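# Rate changes and your Zindar account: common questions

Updated June 2020

These are the questions our members have asked most often after the cut to the base rate. If yours isn't covered, the contact details are on the back of your statement.

## Will my savings rate go down?

If you hold an Easy Access or a Regular Saver account, yes. Both are variable and we review them after each decision by the central bank. We'll write to you before any reduction takes effect.

Fixed-term bonds don't change. The rate you were given on the day you opened the bond stays the same until it matures.

## How much notice will I get?

At least 2 months if the account has a balance of £100 or more. Smaller balances get notice on the website and in branch only.

## My mortgage is a tracker. When will the payment change?

Your rate changes on the first day of the month after the decision. The new payment is collected from your usual date in that month. You don't have to ring us or alter your direct debit.

Check your offer letter for the word "floor". Some trackers sold through Baptista have one, and the rate on those can't fall below it whatever the base rate does.

## And if I'm on a fixed rate?

Nothing changes until the fixed period ends. After that you move to our standard variable rate unless you've picked another deal. You can choose one up to 2 months before the end date.

## Is it worth leaving my fixed deal early?

We can't answer that for you. Leaving early usually means a repayment charge, and the charge can be more than you would save. Ask us for a redemption statement, which shows the exact figure, and compare it with the new deal over the same number of months. Remember to add any arrangement fee.
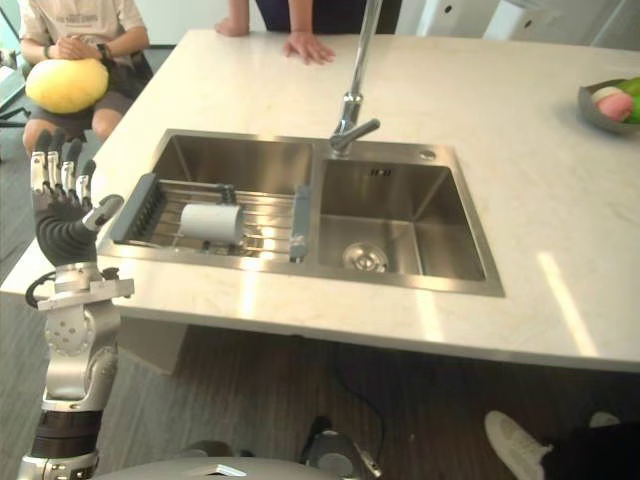
*A robot hand beside a marble kitchen island.*

## What happened to Grernex accounts?

Grernex savings accounts moved over to us and now follow our rates. Account numbers and sort codes stayed the same. If you had a passbook it is still valid — bring it in and we'll bring the entries up to date.

## Can I still pay in at the Ullach branch?

Yes, during its shorter opening hours. The hours are on the door and on the branch page. They will be looked at again in August.

## Which form do I need to move money to another account?

Form 107 for a transfer between two of your own accounts with us. For a transfer to another bank or building society, use the form they give you. With a cash ISA, always ask the new provider to arrange the move. If you take the money out yourself it loses its tax-free status.

## Why has the rate on my loan not moved?

Personal loans are fixed when you take them out. The base rate has no effect on them, up or down.

## Could my savings rate go below zero?

No. The terms of our personal savings accounts don't allow us to charge you interest on money you hold with us.

## Where can I find the full list of rates?

Ask for leaflet 1473 in any branch, or download it from the rates page. It covers closed accounts as well as those on sale, listed by name. The name of your account is printed at the top of your statement.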